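Support > Gallery Plugins > Relledby Grid

Two galleries on one page, second one stays blank

Lovisa Dahlgren
Loving Relledby so far! I put one gallery in the sidebar and one in a post, and only the first loads. I'm on the Zarel theme, with 22 pictures in each.

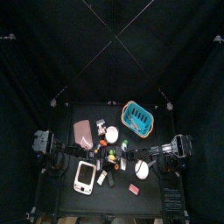

Can two galleries share the same ID? Each one needs its own, and you set it under Layout > Instance in the plugin menu.

Kofler
Ooh, I love this plugin! Give the second gallery a new ID, save, then paste the fresh shortcode into your post. Clear the page cache too – mine held on to the old shortcode for ages.

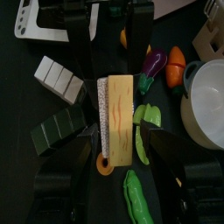

Captions are worth setting while you're in there! Each gallery keeps its own list, so you can write short ones for the sidebar and longer ones for the post. I'd put "Yellow toy board with wavy orange lines" on a picture like this one, and the search box will find it by any of those words.

Sultano
same problem, new ID fixed it, thanks!!

3 comments · 13 shares
Contact | © Relledby Community | Back to top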